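From: Hashini Samarakoon
To: homebuild-grippers list
Date: November 12, 2025
Subject: Re: fingers that don't squash soft fruit

Parviz, sorry for the slow reply, flat out at work all week. Answers in between your bits.

Parviz Nazari wrote:
> Hi all. Building a two-finger hand gripper on the kitchen bench, parallel
> linkage, printed arms, trigger in the handle. Aim is to pick up small fruit
> and put it in a tray without marking it. Grapes are a disaster. Have tried
> bare PLA fingers and PLA with bike tube glued on. Either it slips or I get
> juice. Also the fingers don't stay parallel once I squeeze, the tips splay
> and the fruit shoots out the top.
> Is it the pads or the linkage? And does anyone bother with a servo at
> this stage or just do it by hand first?
> Parviz

Both, but linkage first. If the tips splay then no pad will save you. Mine did exactly the same on the first go. Culprit was slop in the pivots, I'd used M3 screws straight through printed holes and they wallowed out in a weekend. Drill the holes oversize, press in brass bushes, nyloc on the back, do it up till it just binds then back off a touch. Check both arms are the same length while your at it. One of mine was 2 mm short because I'd scaled the file and forgotten.

Pads. Bike tube is too thin, no give, and it goes shiny after a bit. You want something that squashes before the fruit does. I cast mine from soft silicone in a printed mould, 3 mm thick, and left the face plain. Ribs looked clever and left stripes on a tomato. Lutz swears by neoprene cut from an old wetsuit, which is free if you've got a dead wetsuit in the garage. Haven't tried it.

As for what to practise on, start round and firm with a bit of skin texture. Longans are great, the skin is rough enough to grip and tough enough to forgive you. Then mandarins, to see if your jaws open wide enough. Then small tomatoes, glossy little sods, and grapes dead last. 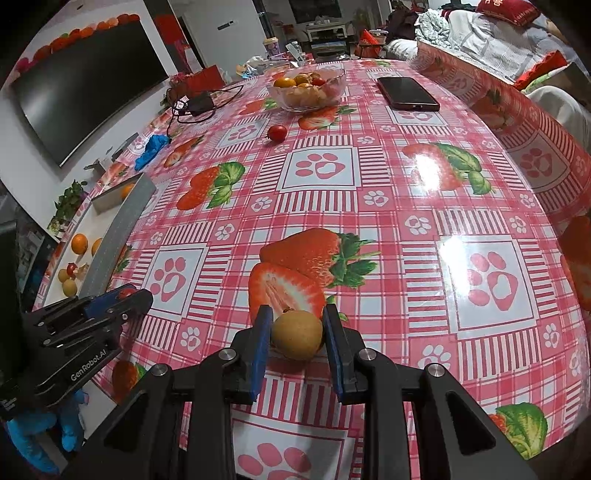 Can you work out the squeeze without buying a load cell?

Kitchen scales. Stand one finger on the pan, pull the trigger gently against it and read off the grams, then mark the trigger travel with a texta.

Good enough for comparing one pad to another anyway. Do it 20 times per pad, the first few readings are always rubbish while the silicone settles.

Servo: do it by hand first. Really. You'll feel the slip through the trigger long before you could tune it out of a servo loop. Nuwan went straight to motors on the Kemedano arm, spent 11 weeks on firmware, then found the fingers themselves were wrong and had to reprint the lot. When you do motorise, leave some spring between servo and linkage. A rigid pushrod will go straight through a tomato.

Couple of other things
- approach from straight above if you can, coming in sideways just rolls it away from you
- put a cloth on the table, bare laminate and everything rolls onto the floor
- wipe the pads, fruit sugar builds up and then nothing lets go

STLs for my arms are in the Gaber folder on the list share, version 3, ignore version 2, the trigger return spring fouls the handle. Mould for the pads is in there aswell. Hatsue was going to redraw the handle for smaller hands, don't know where that's up to. Hatsue?

Gotta run, kids need picking up. Post your scale numbers when you have them and say which PLA, some of the cheap stuff creeps like mad under load.

Hashini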